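Soledad Lindqvist has been flying model gliders since she was nine, and she still can't get through a sentence about them without using her hands. We caught up with her in July at the Tesumby slope, at 7 in the morning, before the wind came up and took her attention away.

Her current favorite is the Stodano, a two-meter sailplane she built from plans over the winter. "I weighed every single piece of balsa," she says. "Every one! My kitchen scale has never worked so hard." The finished wing came out 19 grams lighter than the plans call for, and she spent most of that savings on a stronger joiner, a trade she'd make again tomorrow.
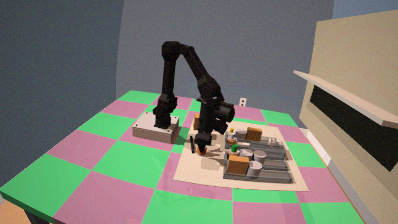 She set the center of gravity farther forward than the plans show for the first flights, then moved it back a little at a time. "You take out a pinch of lead, you fly, you land, you take out another pinch. It's slow and I love it. By the end of the day the plane was telling me where the lift was, just a tiny nudge of one wing, and I was grinning like a kid."

Her log now stands at 3,867 launches across all her models, written by hand in a stack of school notebooks. The best flight in there is from the ridge at Clakgate, where she climbed 300 feet off the edge in evening air so smooth she hardly touched the sticks. "I brought it down only because I was losing the light. I could have stayed up there until breakfast."

For newcomers she suggests a foam trainer and a gentle hill with long grass at the bottom. "Break it, glue it, throw it again. My first one had more glue in it than foam, and it still flew!"

Next on the bench is an Abou Zeid flying wing. The ribs are cut and the spar is drying under a pile of cookbooks.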